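I'd been emailing Gisela Bravo for the better part of a year before she finally told me to just come over. She builds fuzz and tremolo pedals under the name Rotia, out of the back half of a rented unit in Skenstead, and if you play in a band anywhere within driving distance you've probably borrowed one from somebody and been slow to give it back.

I got there at 9 a.m., which was a mistake. Gisela works late and her neighbours don't start before ten either, so we sat on the step with takeaway coffees and I turned the recorder on out there. You can hear magpies over most of the first half hour.

I wanted to start with the Remley, because that's the pedal everyone asks me about. It's a tremolo, two knobs, no LED, and it has this lopsided throb that I've never been able to get out of anything else. (I've tried. I own too many tremolos.)

"It's lopsided because I got it wrong," she said. "I was copying the trem out of an old Cloutier combo that belonged to my uncle, and I read a capacitor value off his handwriting. He'd redrawn the whole schematic on the back of a phone bill. I built it, it limped, and I thought, well, that's rubbish. Then Orhun played through it and wouldn't give it back."

Orhun is Orhun Yazıcı, who played guitar with her for years and still does most of her testing. I rang him later and he remembers it differently. "She says I wouldn't give it back. She gave it to me! She said take it away, I can't stand looking at it. I used it at three gigs and then she suddenly wanted it again."

The first run was 41 pedals, which is how many enclosures she could afford. Every one was the same hammered grey, because the powder coater had leftover paint from somebody's trailer job and gave her a decent price on it. People now pay silly money for the grey ones and she finds this embarrassing.

"They're the worst ones," she told me. "The jacks are too close together. You can't get two pancake plugs in side by side. I fixed that on the second run and what do I get? Emails asking if I'll go back to the old spacing."

I asked what she'd say to those people and she laughed for quite a while and then asked me not to print it.

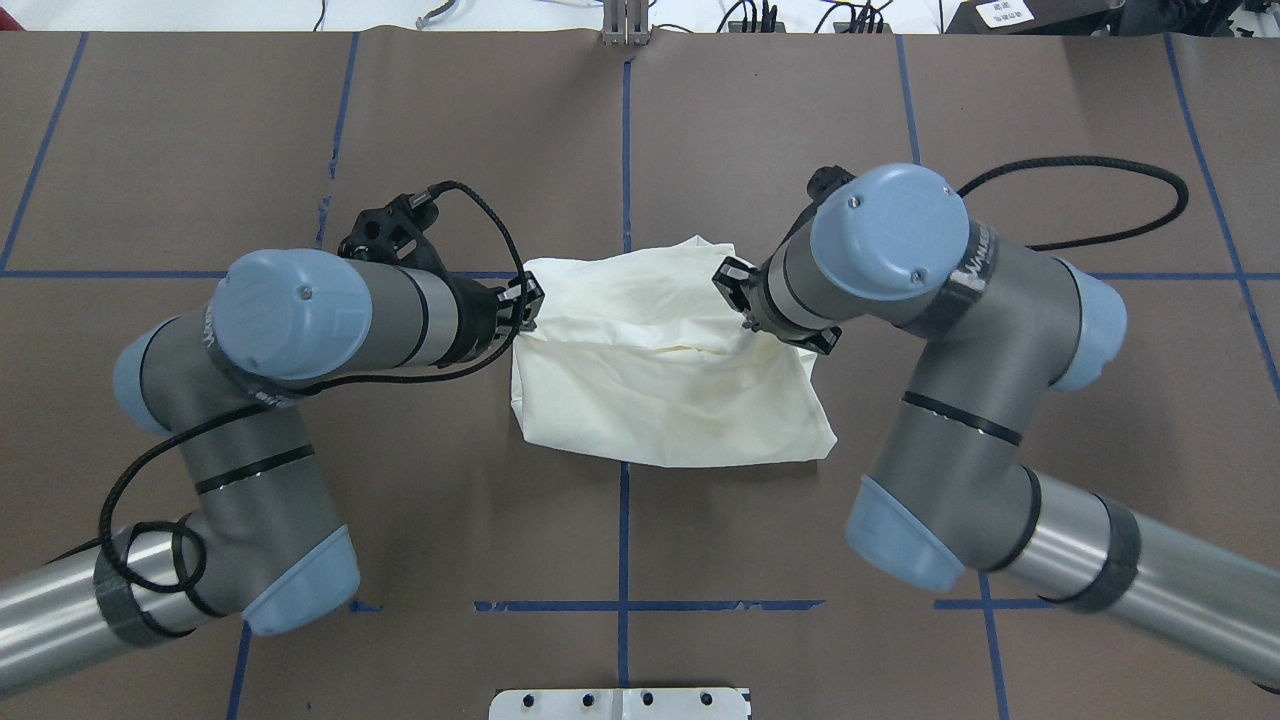
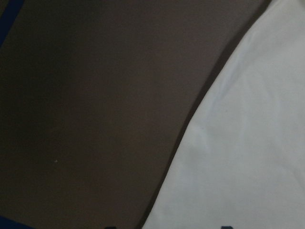
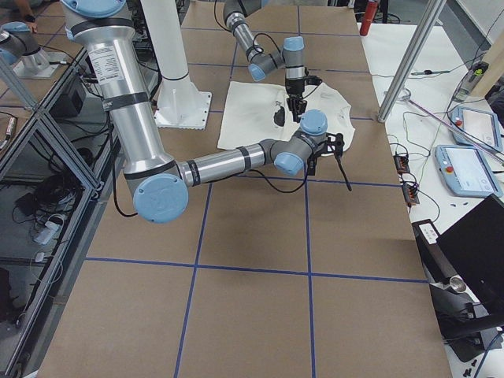 Three hundred boxes and a sore neck

The bit I hadn't understood, before that morning, is how close she came to packing it in. A shop chain ordered 300 Remleys a few years back, easily the biggest order she'd had, and she said yes before she'd worked out how long it takes to stuff a board by hand. By August she was soldering until two in the morning and couldn't turn her head to the left.

"I did the sums on an envelope and I was earning less than when I worked at the bakery," she said. "And I liked the bakery."

What saved her was Manon Wong, who'd been repairing amps down the road and offered to take over the boards. Manon had one condition, and it was that Gisela redraw the layout so a normal human could read it. That took them a fortnight of arguing. Manon also wanted to swap the transistor for one you can still buy without ringing around, and Gisela refused, and they went back and forth until they set up a blind test with Orhun on guitar and his back to the pedals.

"He picked the new one," Gisela said. "Every time. I was furious."

So that's the colour question and the transistor question answered, for the forum people: anything with the cream label has the newer part, and by the maker's own test it sounds better. I expect this will settle precisely nothing.

We talked a fair bit about fuzz too, though she's cagey there. She's been sitting on a bag of 1000 germanium transistors bought from a retired TV repairer called Sheldon Gauthier, and she's been measuring them a handful at a time after dinner. Most are leaky. Some are so leaky they're no good for anything. The good ones go in an egg carton with the gain written in pencil underneath.

"Sheldon thought I was mad," she said. "He kept saying, love, these were rubbish when they were new."

I asked whether there'd be a Rotia fuzz this year. She looked into her coffee, which was well and truly finished by then.

"There'll be one when I've got enough that match. I don't want to sell somebody a pedal that only works in winter." She meant it literally, too — germanium drifts when it warms up, and she's played an outdoor festival in the heat with a fuzz that slowly turned itself into a volume knob.

Before I left she let me plug into the prototype, through a little practice amp with a torn grille. It cleans up beautifully when you roll the guitar back, and with everything flat out it sounds like a chest of drawers going down a stairwell. I asked if I could put my name down for one. She said there's a list, and that Orhun is at the top of it, and that he still hasn't returned the last thing she lent him.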